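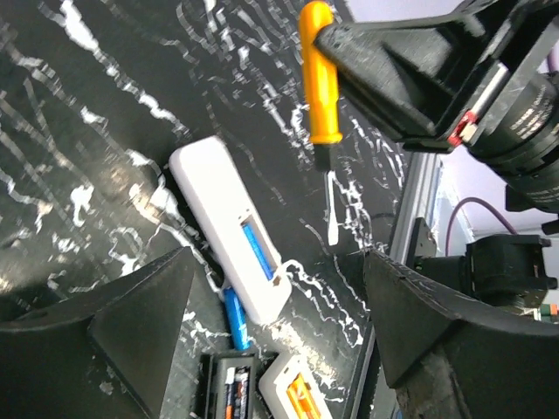
Awuor Koech has run the Wendia repair counter for four years, and she says people should fix more of what they own. I asked her how many of them do.

"Plenty come in once," she said. She told me 261 items were repaired last year. Had anyone checked whether they still worked in May? "No. They'd bring them back."

Maybe. My own radio went in the trash without a second visit. Koech shrugged at that. "Two screws, probably," she said, and wanted to know why I hadn't asked. The counter charges three dollars, parts extra.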